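Exit-intent overlay vs. inline signup form, small store

sgbeho
Posted 6 January 2026
Running a two-variant test on a Sestex storefront. Variant A is an exit-intent overlay, variant B is an inline email form under the product description. 2,432 sessions so far, split evenly. A collected 131 addresses, B collected far fewer. Client wants to call it and ship A. Any reason to wait?

dzifa_o
Depends on what you count. Signups are the wrong metric if the overlay hands out a discount code. Compare revenue per session, net of the discount.
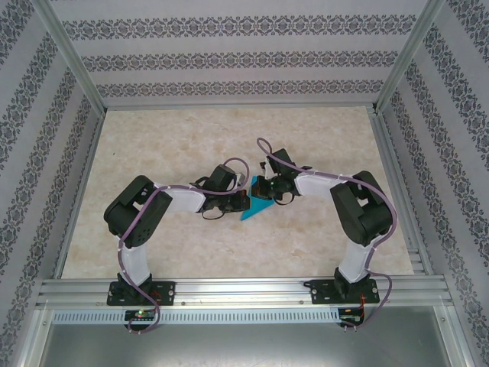 Also check whether the overlay fires on mobile. Exit intent has no cursor to track there, so most scripts fall back to scroll depth or a timer, and you end up testing two different things under one label.

sgbeho
Mobile fallback is a timer, 60 seconds. Both variants give the same code.

p.fernandes
Then I'd ship A. The signup gap is large and the client is paying for a list. Waiting for revenue significance at that traffic takes until April.

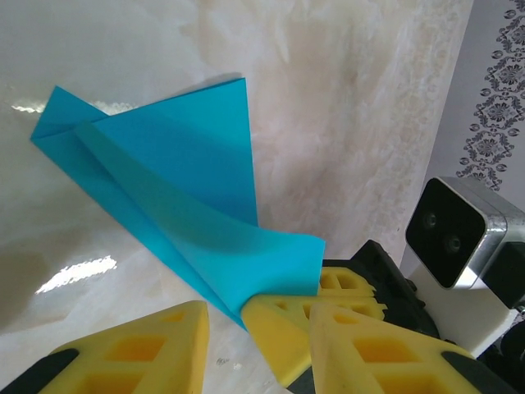

Folded blue paper, close view

dzifa_o
Disagree. A list full of people who wanted a code and left is a cost – Agbeko bills per contact, and unsubscribes hurt deliverability.

p.fernandes
Per contact, yes, but you can prune. Suppress anyone with no opens after 3 sends.

obed_osei
Opens are unreliable now that mail clients prefetch images. Prune on clicks.

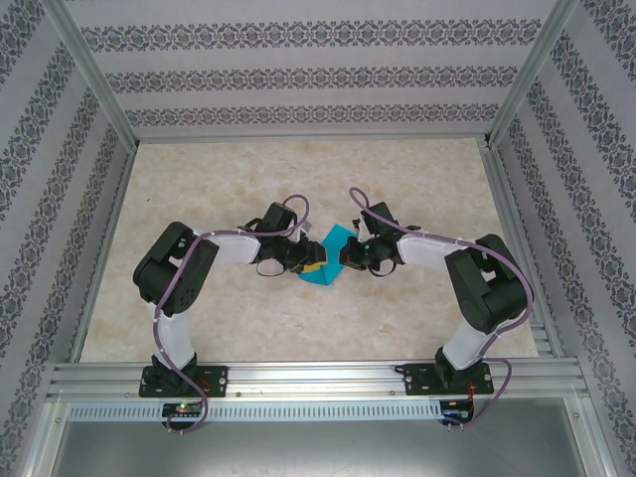
Separate issue: is the assignment cookie set before the overlay script loads? Had a case on the Sornel theme where returning visitors were reassigned on every visit. Results were useless.

sgbeho
Just checked. Cookie is session-only, so returning visitors do get reassigned. Fixing that and restarting the test. Will log revenue per session this time.

p.fernandes
Fair enough. I'd still bet on A.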